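Sorting table, monthly walk-through: comments from the Samitz house

Filled in by Ronja Engström, read by Gaspard Courtois, argued with by Manju Chaudhary.
The form is the old Marchal one with 22 lines. Lines that came back as a bare "yes" have been left out, to spare everybody.

1. Table clear of coats, mugs and mail
Pass. White top, plain wall behind it, three plastic containers in a row. In June you could have hidden a bicycle on this table.

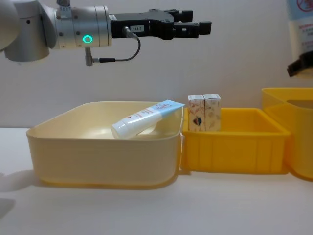
2. Containers the right shape for what goes in them
Pass. Deep ones for tall things, shallow tray for small boxes. Gaspard asked if the colors mean anything. Cream and yellow are what the store had.

3. Tubes and squeeze bottles
Pass with comment. Tubes get a bin, and the bin gets checked for leaks before anything else goes in. Caps are to be closed all the way, and "it clicked, I think" doesn't count as closed. Manju would like it written down that she always closes hers.
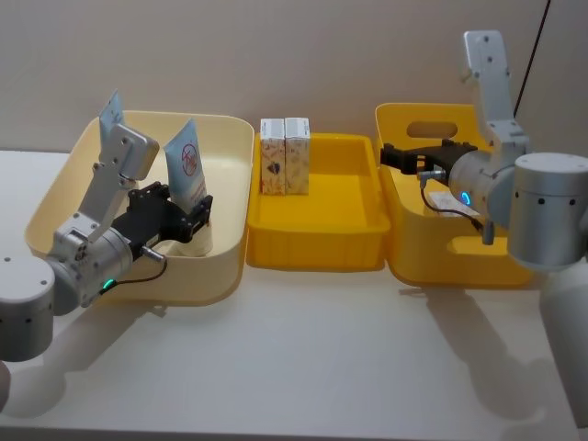

A tube that has lost its cap goes straight in the trash. We're not keeping it in a sandwich bag again. The sandwich bag lasted two weeks and took a library book with it.

4. Small boxes upright, side by side
Pass. They stay that way if you leave them alone, a condition this household finds difficult. Printed face to the front, please.

5. Bottles standing, labels readable
Partial. Upright, yes. Readable is another matter: the print on some of these was chosen by a person with very good eyes. Write the contents on masking tape, in marker, in letters Dorian can read without his glasses.
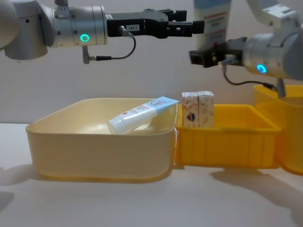 Tape goes on the front, below the maker's label. Don't cover the warnings, even the dull ones. Gaspard initialed this line and then asked where we keep the tape. Hall drawer, under the batteries.

6. Sharp things
Fail. One kitchen knife, blade up, in the cream bin with a squeeze tube for company. Knives don't go in with things people grab half asleep. Blade guard on, then flat in the knife drawer, then check this line again. Manju says a point you can see is safer than one you can't – noted, still a fail.
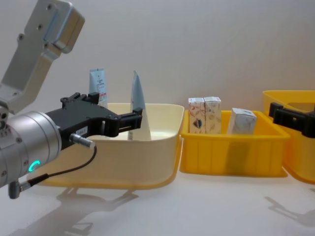
7. Bin rims and handles, cracks
Run a finger along every rim, after line 6 has been dealt with and in that order. Cracked bins go to the garage for potatoes.

8. Score and sign-off
86 out of a hundred, over the 40 we got the first time. Gaspard wants line 6 rechecked before he signs. Form is on the fridge, pen is on a string.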